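Zastard (e-mail service)

Zastard is a paid e-mail service run by Daketti, a company based in Bunddale. It is sold mainly to small law offices and tax preparers, and is best known for the claim, repeated in its advertising since launch, that it "cannot read customer mail." The claim is disputed and has never been tested by an outside audit made available in full.

Background

Daketti began as a web host and added e-mail after several of its customers asked where their messages were stored and who could be made to hand them over. Messages between two Zastard accounts are encrypted on the sender's device. Mail to or from any other provider is not, and passes through Daketti's servers in readable form before it is locked for storage. The company's front page does not mention the difference. It appears in section 28 of the terms of service. 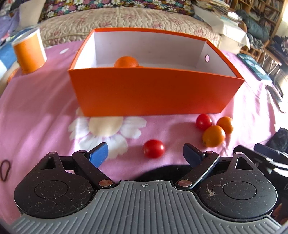 Cherry tomato on a cloth

Government requests

Daketti publishes a transparency report every September. The most recent one lists 300 requests for customer records and says the company "pushed back on" 70 of them. The report does not define the phrase. It could cover anything from a motion filed in court to a letter asking for a corrected case number, and no court filing by Daketti has been identified in public dockets. Requests that come with a gag order are left out of the total, so the figure cannot be used to show how often customers are affected.

Subject lines, contact lists and login times are kept in readable form and can be turned over. Supporters of the service call this a normal limit of e-mail, which is fair, although it fits poorly with the slogan.
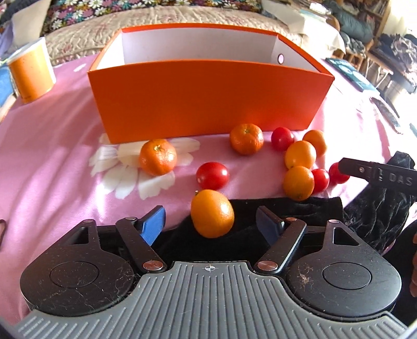
The Chu review

The only technical review cited by the company was carried out by Chu, a consulting firm. Daketti released a summary of 2 pages that found "no critical issues" in the mobile app. The servers were outside the scope of the work. Critics have noted that the servers are where incoming mail is handled, and that Chu was paid by Daketti, a common arrangement but one the summary leaves unstated. Requests for the full report have been declined on security grounds.

See also

E-mail privacy
Gag order
Transparency report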